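Handheld grippers, week five: calibration, fruit and a lot of relabelling

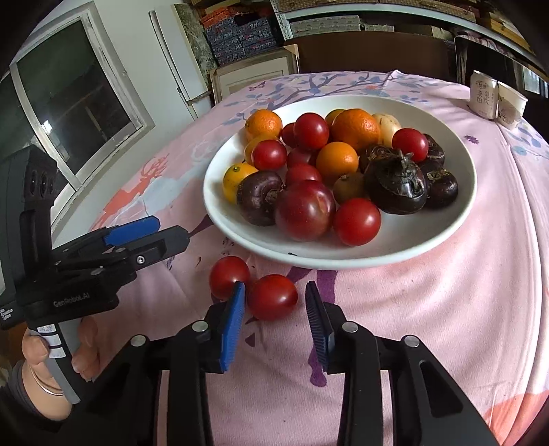 The Tuesday group has settled on a sorting task for the end-of-term demo. Mixed produce goes from a pile on one plate to separate bowls by type, with demonstrations recorded by hand and the policy trained afterwards. Tsehay Araya wanted blocks. She was outvoted, and I was on the losing side with her. Blocks have known dimensions and they don't bruise.

Cherry tomatoes are the problem class. They roll when the first finger makes contact, so the approach has to be centred before closing. Closing on a mandarin can be off by a good margin and the fingers still find it. With a tomato you get one go, then you are chasing it across the tablecloth. Skye Moncrieff has been lowering the gripper almost vertically and closing at half speed. Her episodes are longer but I threw out fewer of them.

State of the dataset, which we have named Anar:

Episodes recorded: 1,272
Episodes kept after review: 900
Episodes waiting on a second label: 262

The remainder were rejected. Most rejections were timestamp drift between left and right. Dong-geon Jeon traced it to the logging script, where each side was stamped on write and not on capture. He rewrote that part in February and I have not seen drift in anything recorded with the new version. Older files stay rejected. I looked at correcting them by aligning on the first closing event and the residual error was too large to be useful.

Labelling rules have also changed. A grasp now counts only if the item is released inside the bowl. Drops are kept under their own tag, as Seo-ah Jang wants them for the recovery experiments. Anything dark and round is labelled "other" until we agree on a colour threshold.

Next session is left-hand-only episodes, then handovers. I still need to write up the finger width calibration properly. The current notes are three lines in a text file and one of them is wrong.

Contact: use the form on the About page | © Plirkusow workshop notes | Back to top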